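Section 3. Clearing and Resetting the Shared Table 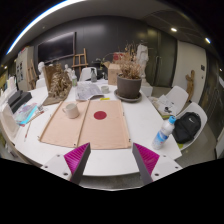 The Puder table is meant to be used by several people in one day, and it has to be cleared before the next group sits down. This section covers the full reset. It applies to the large oval model in white. A table that has been in use for a few hours tends to hold a mix of things that stay and things that go: an open newspaper, a mug left on one of the cloth panels, a water bottle lying on its side, a potted dried plant that belongs there. Sort these first and clean second.

Before you start

You will need:
One tray or shallow box for loose items
Two dry cloths
A spray bottle of plain water
The Camomau cloth panels, if they are not already on the table

Caution: Do not spray near paper, bags, or electrical items. Move them off the table first.

3.1 Clear the top

1. Close and cap all bottles. Stand them upright on the tray.

2. Carry mugs and cups to the sink. Lift them straight up from the cloth panels. Dragging a mug can catch the wooden strips along the edges.

3. Fold newspapers and put them in the rack. Throw away any that are older than the current issue unless someone has written a name on them.

4. Take bags off the chairs and put them on the hooks. If the owner is not in the room, leave the bag closed.

5. Check every chair seat for papers. Keep each pile together and in the same order, and place it in the tray with a note saying which chair it came from.

6. Flatten empty cardboard boxes. A box that still has something in it goes under the side counter with its flaps folded in.

7. Peel off tape and sticky notes by hand. Do not use a blade on the tabletop.

Note: Dried plants stay on the table. Move the pot and its saucer together, with one hand under the saucer. The stems are brittle and will drop pieces if the pot is tilted.

3.2 Wipe the top

1. Lift the cloth panels by two opposite corners and lay them on a chair.

2. Spray water onto the first cloth, not onto the table. Wipe from the middle out to the curved edge.

3. Dry with the second cloth. Wait 2 minutes before putting anything back.

4. If a ring or ink mark remains, use a drop of Wumbei cleaner on a damp cloth and wipe again with water. Do not use scouring pads - they dull the finish and the dull spot cannot be polished out.

Caution: Keep cleaner off the cloth panels. The printed color may run.

3.3 Put the panels back

1. Shake each panel over the floor, away from the table.

2. Lay the panels flat, side by side, in the middle of the table. The panel with the red circle goes on the right as seen from the door.

3. Check the grommets at the corners. A loose grommet can scratch the top. Take that panel out of use and order a replacement.

4. Return the plant to its place. Leave a hand's width between the saucer and the panels.

3.4 Chairs

Push the chairs in until the seats are just under the edge of the table. The shell chairs do not stack. Wipe the seats with the damp cloth from step 3.2 and let them air dry.

Unclaimed items

Keep the tray on the side counter until closing time. After that, items go to Carleen Gilchrist at the front desk. Open drinks are poured out and the bottles recycled. Panels and spare grommets can be ordered through Kwadwo Abugri, order code 240.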